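3.2 What people say when they talk about the clothes they keep

I should say up front that I came to this part of the study sideways. The original plan was a tidy survey on how long people hold on to garments they no longer wear, and I had 530 usable responses sitting in a spreadsheet by the time I realized the comment box was a lot more fun than the checkboxes. The checkboxes told me people keep things for "sentimental reasons." Well, sure! The comment box told me about a windbreaker from a bowling league, a wedding guest dress with a wine stain on the hem, and a pair of sweatpants someone's roommate left behind in college. So I went back and asked 44 of those people if they'd talk to me on the phone, and this section is mostly about those calls.

The calls ran long. I used the same opening question every time (tell me about one thing in your closet you'd never wear to work) and after that I mostly let people go where they wanted. I did try, in the first few, to steer back to my list, and you can hear it in the recordings, and you can hear people get shorter with me when I do it. By the fifth call I'd put the list in a drawer. Khurram Swati, who coded the transcripts with me, thinks the early calls should be weighted differently for this reason. I left them in at full weight and marked them in the appendix, so readers who side with Khurram can pull them out.

One pattern showed up so early that I almost wrote it off as an accident of who picked up the phone. People who talked about plain clothes talked about the cloth: how thin it had gotten, where it pulled, whether it still smelled like a particular laundry room. People who talked about clothes with writing on them hardly mentioned the cloth at all. They quoted the shirt. They'd do it in a special voice, too, kind of flat and announcing, the way you'd read a road sign out loud to the driver. Khurram started tagging these moments "reading aloud" and the tag stuck, so that's the term I use from here on.

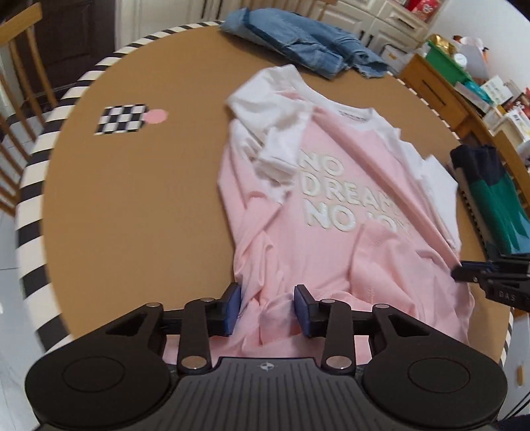 Figure 2. Pink and white raglan T-shirt with raised lettering.

Reading aloud is different from describing, and it took us two rounds of coding to agree on where the line was. A person who says "it's got some saying on it about the beach" is describing. A person who gives you the words in order, with the line breaks, is reading aloud, even when the shirt is three states away in their mother's attic. Slogan shirts make this easy because the words are few and set in a stack. With something like NO DREAMS NO JOY in Figure 2, stacked up in three lines, the speaker has a built-in rhythm to follow, and the folds covering part of the lettering don't do much to stop a reader who already knows the phrase. Long jokes printed in small type were another story. People lost the middle of them, laughed, and switched to describing.

What surprised me was how little agreement with the slogan mattered. I'd gone in assuming that people kept the shirts whose messages they liked (I certainly do). But plenty of the people I called were lukewarm on the words, or thought they were silly, or had never given them any thought until I asked. One woman had slept in a shirt that said Nevia across the chest for most of her adult life and had no idea what Nevia was. She guessed a bottled water. Another had a Saludico 5K shirt from a race she hadn't run; it came in a bag of hand-me-downs and she liked the neckline. She still read it aloud to me, sponsors and all, top to bottom, and she was pretty proud of getting the order right.

Pirzada's work on household mottoes is the closest thing I've found to an explanation. Pirzada argues that a phrase you see every day stops being a statement and turns into a kind of furniture, and you know it the way you know where the light switch is. That fits what I heard. It also fits the one group that bucked the pattern, namely people who had bought their slogan shirts within the past year. They were much more likely to defend the words, or explain them, or tell me who the words were aimed at. For them it was still a statement.

I don't want to push this too far. My callers were self-selected, they were chatty (bless them), and the survey they came from went out through a mailing list run by Zallance, a clothing swap with a membership that skews toward people who already have opinions about closets. I also never asked anyone to go get the garment and check the wording while we talked, which I now regret. A few did it on their own and came back to the phone laughing because they'd gotten a word wrong. I'd love to know how common that is, and the follow-up described in Section 5 has people read the shirt from memory first and then send us the text as printed.

The next section takes up the plain clothes, where the talk is slower and a good deal harder to code.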